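Section 4: Packing the Toy Box

This section covers packing small toys and loose items from a child's bedroom into a single cardboard box for storage or a move. It applies to the Vasent room storage plan and assumes you have already filled in the room sheet in Section 3. Clothing and bedding are covered in Section 5.

4.1 Before you start

You will need:
One cardboard box, medium, in good condition
Packing tape, at least two inches wide
A marker
Soft cloths or clean socks for padding
Small zip bags for loose parts
One Itik label, blank side up

Check the bottom of the box. If the flaps have been taped before, run a new strip down the center seam and a second strip across it. Boxes bought from the Gough store in Etesthorpe come with a single-layer bottom and always need the second strip.

CAUTION: Do not pack toys with leaking or corroded batteries. Remove all batteries before packing and store them separately, with the ends covered.

4.2 Setting up

1. Put the box on the bed with the flaps open. The bed is a better height than the floor and gives you space on all sides to lay things out.

2. Pull the bedspread flat under the box. Small wheels and caps are easy to lose in folds.

3. Move pillows and blankets to the head of the bed.

4. Set out everything that is going into the box. Put trash, such as torn wrappers and empty packets, in a bag as you find it.

4.3 First layer

5. Start with hard, solid items. Blocks, metal toys and anything with square sides go flat on the bottom.
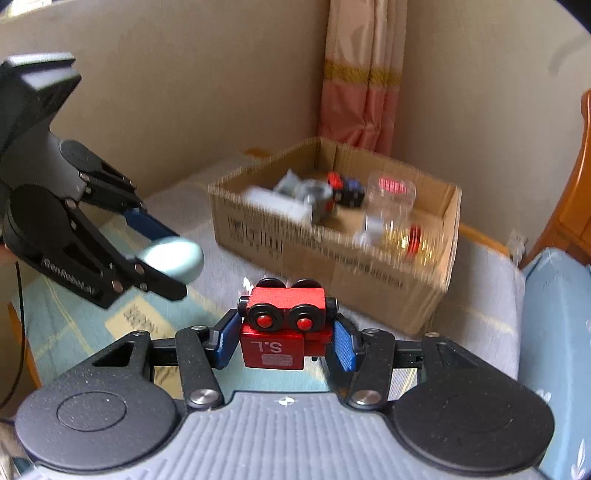

6. Place heavier pieces toward the middle. A box with all its weight on one side is hard to carry and may tip when stacked.

7. Stand jars and tubs upright with their lids closed tight. If a lid does not close properly, put a strip of tape over it.

8. Fill gaps along the sides with rolled cloth. Items should not slide when you tilt the box a little.

NOTE: Fine parts such as beads, pegs and toy coins should be bagged before they go into a jar. If the jar opens, the bag keeps them together.

4.4 Second layer

9. Lay a cloth over the first layer.

10. Add vehicles, figures and animals. Place vehicles with their wheels down where there is room. If a vehicle has a part that sticks up, keep it clear of the flaps.
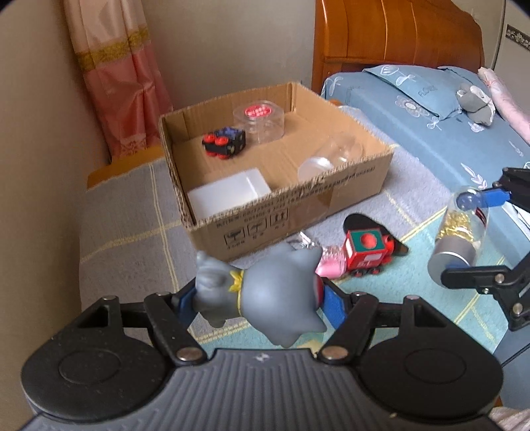
11. Rubber and soft plastic toys can be used to take up space between hard ones. Check that they are clean first, as dust and crumbs stick to them in storage. An animal with a raised trunk, like the gray elephant with the yellow collar, should be laid where nothing presses on the trunk, or it may keep a bend. Turn it on its side if the box is shallow.

12. Put clear bottles and thin plastic cups in last. Wrap each one in a single layer of cloth. Do not put anything on top of them.

13. Leave plush toys out of this box. They go with the bedding in Section 5.

4.5 Closing and labeling

14. Press the flaps down gently. If they do not meet, take something out.

15. Tape the center seam, then each end.

16. Write the room and the box number on the label. The toy box is number 27 on the standard room sheet.

17. Stick the label on a short side so it can be read when boxes are stacked.

CAUTION: Keep the finished box under 20 pounds if a child will be moving it.

For replacement labels, order part 332.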